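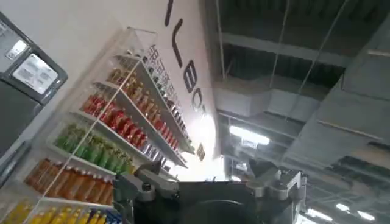
Bring back the small drink

I have a complaint, and it's a thirsty one. Why is it so hard to buy a small drink anymore?

I don't mean a cheap drink or a diet drink. I mean small. I want something I can finish before it gets warm and flat and starts rolling around under the passenger seat. When I was a kid in Prindale, the corner store sold soda in little glass bottles that held maybe six good swallows, and you stood on the step and drank the whole thing and gave the bottle back. That was a drink! You wanted it, you had it, you were done.

Last June I drove over to Brulow to help my sister move, and on the way I stopped for an iced tea. The smallest one in the cooler was 570 milliliters. Right next to it was the 1000, and the 1000 cost just 2 cents more. I stood there with the door open, letting all the cold out, doing math I didn't want to do. Of course I bought the big one. I drank a third of it and poured the rest on my sister's hydrangeas, who I'm told are doing fine.

Now, I know what people say. Buy the big one and save the rest for later. I've tried being that person. My fridge door is where big bottles go to die. There's a lemonade in there right now that I keep moving out of the way to reach the mustard, and I couldn't tell you which holiday it came from.

The other thing people say is that the big bottle is a better deal. Well, sure, if you drink it. If I pay a bit more for the little one and finish it, I've come out ahead of the guy watering the hydrangeas. I wish stores would put that on the shelf tag instead of the price per ounce, which has talked me into more bad decisions than any commercial ever did.

And I think we've forgotten that small is part of what makes a treat feel like a treat. My favorite drink on this earth is a ginger soda from Guillot that comes in a 227 milliliter bottle. It's sharp enough to make your eyes water, and I've never once wished there was more of it. A couple of years ago they put out a big plastic version. Same recipe, according to the label. I bought one, got halfway down, and was bored. Bored, with my favorite drink!

Sorik is the last grocery near me that gives the little bottles any room, and even there you have to crouch for them. Eye level is all the giant stuff. I get it, shelf space is money, and I'm sure little bottles are a pain to stock. More glass and plastic per sip, too, and that one does bother me. I don't have a good comeback for it except that a deposit and a crate by the door worked for my grandparents, and I'd happily lug my empties back again.

So I'm asking any store that will listen — give me one shelf. Charge me a little extra, I'll grumble and pay it. Put the small ones where a person with bad knees can reach them. I'll be by on my way home from work, and I'll probably want the ginger.

Posted 07/08/2025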